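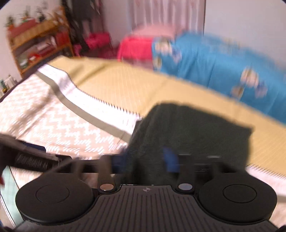
From: Jui-lin Wu
To: Grinside list, home handling tools
Date: 19 Jul 2021
Subject: Re: Wostalell hand-held gripper, worth the price?

Shukla wrote:
> We are thinking of ordering two of the Wostalell grippers for
> recording household tasks. The seller says it is good with textiles.
> Has anyone used it on thick fabric, in a normal room? And is the
> service plan from Tarken necessary? I don't want to pay for
> something we never call.

Dear Shukla, dear all,

I have had one unit since May, so I can answer a part of this.

Thick fabric is where I was most doubtful, and it is better than I expected. I use it mainly for lifting and moving cloths from the floor, on tatami and on rugs. A dark fuzzy cloth is a good test in my opinion: it is heavy enough to pull on the jaws, and it hangs down in a big fold in front of the mechanism, so you must learn to judge the grip by hand. After a few days I did not think about it any more.

Thin fabric is another matter. With a pillowcase I often need a second try, and a flat sheet on a smooth floor I still pick up badly. Maybe someone with more practice can say if it is me or the jaws.

Two smaller complaints. The housing is matt black and shows every bit of fluff, so I wipe it each evening. Also, fringes: if you close the jaws too near to the edge of a rug, you take the fringe together with the cloth. I now fold the edge under before I start.

About the weight, for 20 minutes it is fine. After that my wrist wants a pause.

I have logged 1,817 lifts until now. The manual asks for a check of the jaws after 3,000, so I cannot tell you yet how that goes. The Tarken plan was 200 euros for the first year – I bought it and wrote to them once, about a loose screw. They answered the next morning and the spare came by post. For one unit I would not renew it. For two units with several users I would perhaps ask them for a joint price.

If you want to try before ordering, I can lend you mine for the second half of the week.

Kind regards,
Jui-lin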